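**Prelilis** is a software framework for planning and controlling the motion of robotic arms in tasks that involve contact with everyday objects. It combines a task planner, a motion planner, a perception module and a compliant motion controller in one runtime, together with a set of tools for recording and replaying trials. The framework was first developed at the Isholm Institute and is now maintained jointly by the institute and the engineering firm Kustmont. Its first public version was released in March 2022.

## History

Work on Prelilis began as an internal effort to replace a collection of separate scripts used in the manipulation laboratory at Isholm. Each script had been written for a single task, and most held fixed positions for the objects on the table. When an object was moved, the script had to be edited by hand. Jui-lin Shih, who then led the laboratory's software group, proposed a common structure in which a task would be written once as a series of goals and the positions would be supplied at run time.

The first prototype was written by Shih and Cheuk-hei Hsiao. It supported one arm, one type of gripper and a small number of actions. So-yul Jeon later joined the group and wrote the contact controller, which remains close to its original form. Kustmont became involved after adapting the prototype for its own test benches, and the two organizations agreed to merge their versions. The merge took longer than planned - the two code bases used different conventions for tool orientation - and was completed in May of the same year as the first release.

## Architecture

The framework is divided into four layers, each of which runs as a separate process. The layers exchange messages over a shared bus, and any layer can be restarted without stopping the others, except for the controller, which must bring the arm to rest first.

### Task layer

The task layer holds the description of the work to be done. A task is written as a tree of steps, where each step names an action, the object it applies to and the condition that marks it as complete. Common actions include *reach*, *grasp*, *insert*, *withdraw*, *press* and *place*. The release version contained 162 task descriptions, many of them variants of the same household activities.

If a step fails, the task layer looks for a recovery branch. A failed grasp, for example, normally leads to a second look at the object followed by a new approach. A step may be repeated no more than 5 times before control is handed to the operator.

### Perception layer

The perception layer turns camera images into a list of objects with estimated positions and orientations. It also assigns each estimate a confidence value. Objects below a set threshold are kept in the list as obstacles but cannot be chosen as targets. This rule was introduced by Hsiao to prevent the arm from reaching for poorly seen objects while still steering around them.

Shiny and translucent surfaces are a known source of error. The layer handles them by fitting simple stored shapes to the visible edges, a method that works well for boxes and plates and less well for thin items such as racks and wire frames.

### Motion layer

The motion layer computes a path for the arm from its present position to the goal of the current step. It uses a sampling planner for long movements through open space and a local optimizer for short movements near objects. The change from one to the other takes place at a distance set in the task file. Paths are checked against the full obstacle list, including any object held in the gripper. 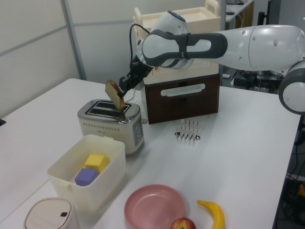
Held objects are modeled as part of the gripper from the moment the grasp step is marked complete. The planner treats their outline as slightly larger than measured, and the margin is reduced only during an insert or withdraw step. Without this reduction, no path into a narrow opening would be accepted, as the enlarged outline would always touch the sides. The length of time for which the margin is reduced is written to the trial log.

### Control layer

The control layer sends commands to the arm and reads back joint positions and torques. Two modes are available. In position mode the arm follows the planned path closely, and any unexpected force leads to a stop. In compliant mode the arm gives way to contact along chosen directions while holding its course in the others.

Compliant mode is used mainly for insertion. Jeon's controller allows sideways movement in response to contact with the edge of an opening, and limits the downward force to a value set for each object. Soft or brittle items, such as bread, are given low limits. If the limit is reached before the target depth, the controller raises the object slightly, shifts it and tries again. The search pattern used for the shift was a spiral in early versions and was later changed to a back-and-forth sweep along the short side of the opening, which suits long slots better.

## Tooling

Prelilis includes a recorder, a replay viewer and a comparison tool known as **Lu**. The recorder stores the messages from all layers along with camera images and a copy of the task file. The replay viewer shows the planned path and the measured path together, and allows the user to step through a trial one message at a time.

Lu was written by Czesław Krajewska at Kustmont. It takes two sets of trials and reports where their behavior first differs. It is used before each release to compare the new version with the previous one on a stored collection of 454 recorded trials. A difference does not block the release by itself, but it must be explained in the release notes.

## Limitations

The framework assumes that objects other than the one being handled stay still while a path is carried out. Moving obstacles cause a stop and a new plan, which can make the system slow in shared spaces. Two-arm tasks are not supported in the main version, although Fung-ping Fung has maintained a separate branch with limited support for handing an object from one arm to another.

Force limits must be entered by hand for every new object. An automatic method based on the first moments of a grasp was tested but was withdrawn after it gave values that were too high for light items.

## See also

- Compliant control
- Motion planning
- Pose estimation
- Task and motion planning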